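In defence of the white clip

Every write-up of a robot cell begins with the arm. It gets the flattering light, the paragraph on joints and the name (ours was nearly called Vermeulen, after a hamster). I would like to put in a word for the clip.

I look after a small bench cell at Jollgate, where a yellow arm spends its working life in the company of a toaster. The arm has had three software updates this year and a new wrist. The walls have had no updates. They are two white panels that stand up because small white brackets hold them to the table, and if I were allowed to keep only one drawer of spares, it would be the drawer with the brackets in it.

People laugh at this until they have lost an afternoon to a wall. A panel that has wandered in by the width of a pencil line doesn't announce itself. The arm goes where it was told, the toaster is no longer quite where it was told, and everyone gathers round a screen to argue about calibration. I have sat through 100 minutes of such argument, and the cure was to push a clip down with my thumb. 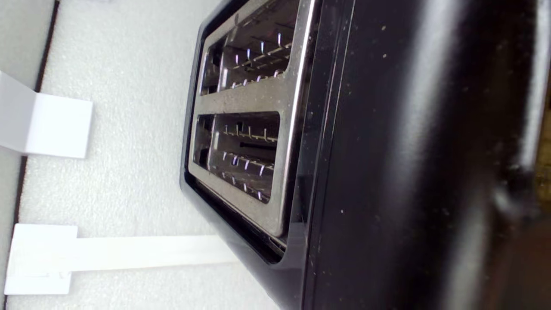

The toaster at close quarters, crumbs included.

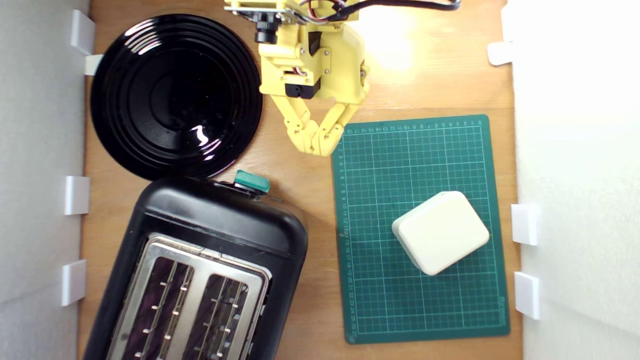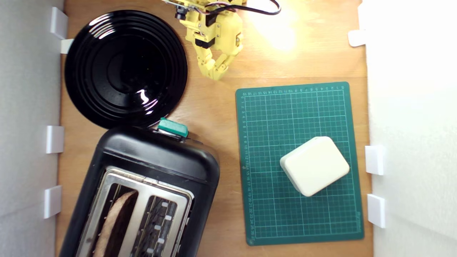 My second unfashionable opinion is that a cell should be set up by somebody who has to clean it. The man from Drillora who advised us on layout was charming and had a slide for everything, but he had plainly never got a crumb out of anything. Crumbs travel. They get under rubber feet and into the groove where steel meets plastic, and a toaster standing on one sits at an angle that no drawing allows for.

So my maintenance sheet, which runs to half a page, starts with a soft brush. Unplug, let it cool, brush, wipe the table, press every clip, and only then switch on the arm and look at whatever clever thing it has to say. Pandovow sell a service plan that covers much the same ground for 3,000 a year. I have read it twice and the brush does not appear.

I am told this sort of thing doesn't scale. Perhaps. A hall with 534 cells in it would need a good many brushes, and someone would want a dashboard for them. We have one cell, and I can do the lot before the kettle boils at 6 in the evening, when the building goes quiet and it's possible to hear a loose panel tick against the wood.

The new wrist is very nice, by the way. It came with a manual. I'm still waiting for a decent bag of clips, ordered in August.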